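Selling a few gold coins, dealer or online?

Posted by Azra Babić

My uncle left me 14 gold coins and a small silver bar, and I've been sitting on them for ages because I haven't a clue where to start. The price keeps jumping about. I looked at it over breakfast one morning in October and by teatime it had dropped enough to put me off for weeks! I rang Rimimex, who quoted me a price below spot and said it was good until close of business. Viria do it by post and only fix the price when the parcel arrives, which makes me nervous. Is below spot normal? And should I wait for the price to go up again? I don't need the money, but I'd quite like to put it towards the house.

Answer from Laurier Gill

Yes, below spot is normal, they've got to make their bit somewhere. What matters is how far below, so ring more than one place on the same morning or you're comparing two different gold prices. I sold a handful last year and the gap between the best and worst offer was 2 per cent, which bought us a very nice dinner. Ask whether they pay the same for all your coins as well (some are easier to sell on than others, and older ones can be worth more to a collector than the metal in them). Don't clean them, whatever you do.

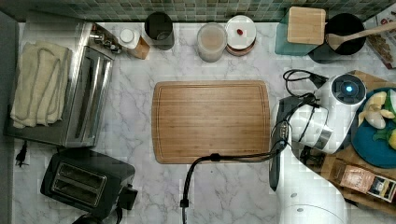
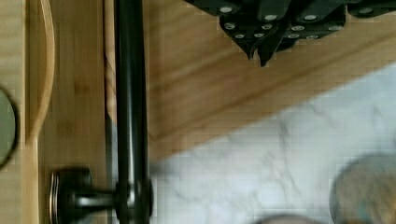

As for the postal lot, read the bit about insurance before you send anything. Mine would only cover up to 1000 a parcel unless I paid extra, and I'd have missed that if my wife hadn't spotted it. Also ask what happens if you don't like the price once they've got your coins, and who pays to send them back. I went with a counter in the end, had the money in my account the same day and slept better for it.

Answer from Dorian Hoarau

just hold it, gold always goes up in the end

Answer from Dragica Popescu

It doesn't always, Dorian, I held mine for years and it went nowhere. Azra, you could sell half now and keep half, then you only kick yourself over half of it. Keep a note of the dates and prices too, in case there's tax to sort out. And the silver bar will get a worse offer than the coins, mine did.

Last updated: 22nd January
Contact us | © Bitau Community Help | Back to top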